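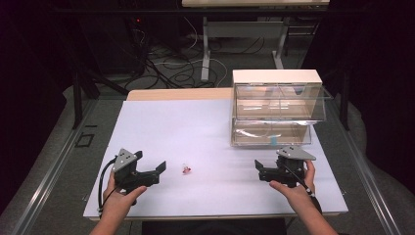

Where can letters to the detained pastors be handed in?
At the Moen Road chapel, any Wednesday before evening prayer, in an unsealed envelope with your first name only on the back.

DRILTNESS FREEDOM OF WORSHIP CIRCLE
Minutes of the November meeting, held in the Moen Road chapel, Wednesday, 7.30 pm

Present: 13 members, with Ragnvald Lindholm in the chair. Apologies were received from the two sisters at St Bride's, who are on retreat and sent their love to everyone.

1. Welcome and opening
Ragnvald welcomed us all in out of a filthy night and was particularly pleased to see three faces from the Methodist congregation, who had walked up the hill together. We kept a short silence for those held on account of their faith, and the names were read from the card as usual. Two names were read for the first time and a good many of us stumbled over them, so the card will go round with a guide to saying them properly.

2. Minutes of the last meeting
Agreed, with one correction. The vigil was held outside the library and the minutes had it outside the post office, for which the secretary is sorry (she had been standing outside both that week!).

3. News from Drikska
Ragnvald read most of a long letter from our friends who keep in touch with the house churches in the Drikska valley. The older of the two pastors has been allowed home, although he must report to the police station every week and may not preach, teach or hold a meal for more than his own household. His wife writes that he has taken up his garden again and sings in it rather loudly. The younger pastor is still in custody, and no charge has been read to him that the family knows of.

The registration law was talked over at some length. A congregation there must now show 165 adult signatures, each with a home address, before it can apply for permission to meet. Most of the valley congregations are much smaller than that, and even the larger ones are nervous of handing over a list of where everybody lives. One of our Methodist visitors asked whether several congregations might join together and apply as one. Ragnvald thought it had been tried and turned down, but he wasn't certain, and will write and ask.

It was felt that we should be careful what we repeat outside the meeting. The family are happy for us to say that one man is home and one is not. They would prefer that we leave out the name of the village.

4. Letters
Warm thanks to all who wrote last month. There was a kindly discussion of what makes a good letter, prompted by one that had run to nine pages and took in the history of the lifeboat. Short is best, in plain English that a translator can manage, with no mention of politics and nothing that sounds like an instruction. Cards with a view of the sea have gone down very well. Members were asked not to enclose money or stamps.

The letters to the ministry are a separate matter and should be courteous throughout. A suggested wording is on the table by the door and may be changed to suit.

5. Money
The appeal fund stands at £1740 after the harvest supper, and this was greeted with some happy noise. It was agreed to send half to the families' relief fund straight away, and to hold the other half until we hear whether the younger pastor will need a lawyer. Proposed from the front row and seconded from the back, all in favour.

6. Kasis
Our little newsletter, Kasis, will come out before Advent. There is room for one more piece of a page or so, and Ragnvald has promised to write up his talk on the old prayer houses of the valley if nobody else comes forward. Please let him have anything else by the end of the month. The large-print copies were much appreciated and will be done again.

7. Advent vigil
To be held outside the library at 5 pm, with lanterns, and indoors at the chapel if it blows. The Baptist choir will sing 2 carols, one of them in the valley language, and have asked us to be patient with their vowels. The town council has been told and has no objection. Soup afterwards. Offers of bread to Ragnvald, please.

8. Any other business
A member asked if we ought to be speaking up for people of other faiths who are in the same trouble. There was wide agreement that we should, and a feeling that we had been slow about it. The mosque in Harbour Street will be invited to send someone in the new year, and the item will come first on the agenda so that it is given proper time.

The blue umbrella left behind in October is still on the hook.

The meeting closed with the grace at 9.05 pm. The next meeting will be at the same place and time in January, there being none in December.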